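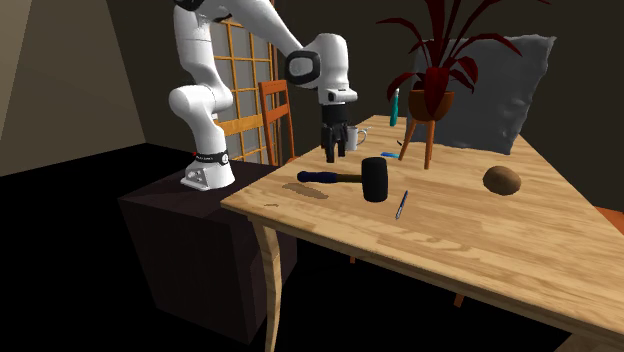
Is it worth paying for Clotia if I've already got a real arm sitting on my bench, a reader asked me on Sunday, and could I please answer without the sales patter? Fair enough! I make and sell the thing, so take my answer with a pinch of salt, but I'd say yes if you break stuff as often as I do, and no if your arm only ever does one job with one kind of object. The rest of this page is the other questions I get, more or less in the order they turn up in my inbox.

What do I get for my money?

A pack of ready-made rooms, tables and clutter for practising pick-up jobs with a simulated arm. There are 2,518 objects in the library at the moment, and the pack scatters them on a tabletop for you, so one go you're reaching for a mallet with a plant behind it and the next you've got a completely different muddle. You also get the arm and gripper, already set up on a stand beside the table, and a short set of tasks to try first.

Do I need to know how to code?

A bit. If you can change a number in a text file and run it again you'll manage the starter tasks. Writing your own takes a little more, and the guide walks you through one from start to finish (it's the potato one, everybody seems to like the potato one).

Why are the scenes so odd? I got a rock on a dining table.

Yep, you will. The shuffler picks from everything unless you tell it otherwise, so you'll see garden things next to mugs and pens. I like it that way for training, as my own programs used to get very cosy with tidy kitchens and then fall apart when I left a screwdriver out. If it drives you mad, open the settings and switch on "matching sets only". You can block single items too.

Can I add my own objects?

You can, through Flultent, the importer that comes in the same download. Drop your model in, tell it how heavy the thing is, and check the grip outline it draws. Please do check it! Handles are where it slips up, especially long thin ones joined to a big heavy end, and a bad outline means your gripper closes on thin air and you spend an evening blaming your own code.

Will it run on my computer?

If it copes with a fairly recent 3D game, it should be fine. My own machine is nothing special and it runs 4 tables at once before the fans get silly. On an older laptop, turn the shadows off and stick to one table. The free trial has the same graphics as the paid pack, so try that first and you'll know.

Does what I train in Clotia work on a real arm?

Sometimes, and I won't promise more than that. Reaching and lining up carry over pretty well for me. Squeezing doesn't, or not without more work, and soft or floppy things are still a pain. I'd treat the pack as the place to make your first few hundred mistakes.

What's the difference between this and Ankrah?

Ankrah is my older pack. It's shelves and boxes, no tables, and I still fix bugs in it but I'm not adding anything new. If you own it already you get £2 off Clotia, which I know isn't much, but it was never an expensive pack to begin with.

How much is it?

£29, paid once. That covers updates for this version, and I haven't worked out yet what happens with the next one.

Can I use it at a school or club?

Yes, one copy covers one room's worth of computers. I've used it with beginners at the Evinstead robot club and the only thing I'd pass on is to lower the arm speed before you start, or the whole session goes on knocking things off tables (great fun, very little learning).

My gripper just hovers over the table and never closes. Help?

Nine times out of ten the target name in your task file doesn't match anything in the scene, so the arm gets into position and then waits. Have a look at the object list in the side panel and copy the name from there, capitals and all. If it still won't budge, email me the task file and the scene number and I'll have a look, usually the same evening.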